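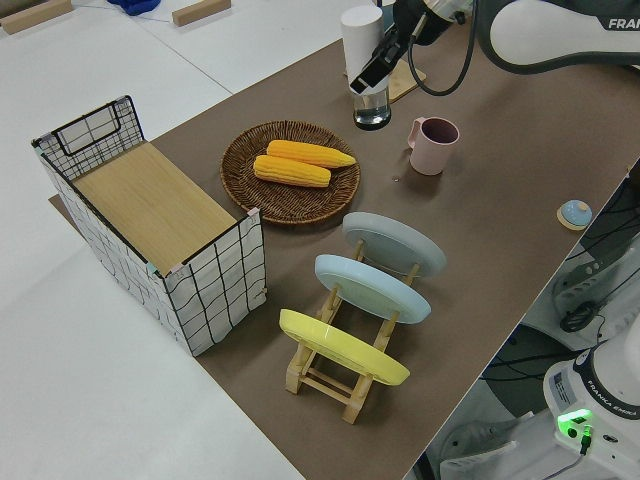 4. Where the food sits

When we began visiting kitchens in Velholm and Dulemham, we expected to spend most of our time talking about refrigerators. People were kind enough to open them for us, and we dutifully wrote down what was inside, but the conversation kept drifting back to the counter and the table, and after a while we let it drift. Of the 162 households that kept a diary for us, a good many wrote more about a single bowl or basket by the window than about everything behind the refrigerator door.

The diaries came back on a Friday, usually a little stained, and we read them together over the weekend. We had asked only that each household note what it bought, where it was put, and what became of it. Many people added a good deal more (recipes, complaints about the price of pears, a long and very welcome account of a grandmother's onion string), and we have drawn on these extra remarks freely in what follows.

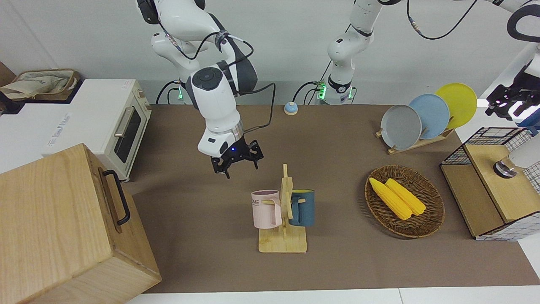

Open storage was the more common choice in Dulemham, where the older houses have a cool pantry and families are used to seeing their vegetables as they walk past. In Velholm, where apartments are small and counter space is hard to come by, food was more often put away in drawers and then forgotten there. Several people told us that they had bought the same bunch of carrots twice in one week. A shallow round basket, such as the woven one holding two corn cobs in Figure 3, leaves its contents in plain view, and people who used something like it tended to mention those foods by name in their evening entries. 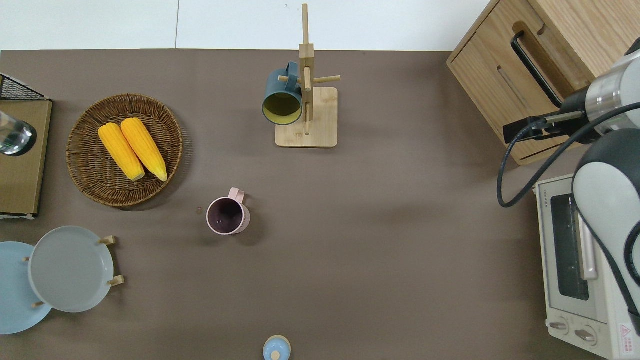 We would be careful about reading too much into this. A household that enjoys cooking may well be the sort that leaves its produce out in the first place, and our diaries can't untangle the two. The earlier survey in Sindesmont, which covered some 300 homes, ran into the same trouble, and its authors handled it by asking people to switch containers halfway through. We thought about doing likewise, but our participants had already given us three weeks of patient note-taking in December, a busy month for any kitchen.

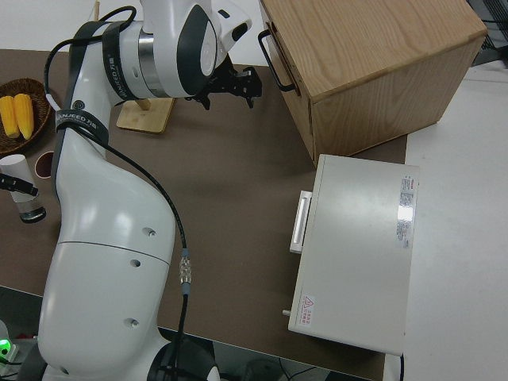

What the diaries do show quite plainly is how much depends on who puts the shopping away. In homes where one person did the buying and another did the unpacking, entries such as "found the beans" turned up again and again, often with an exclamation mark. We return to these shared kitchens in Section 5, along with the question of leftovers, which deserves more room than we can give it here.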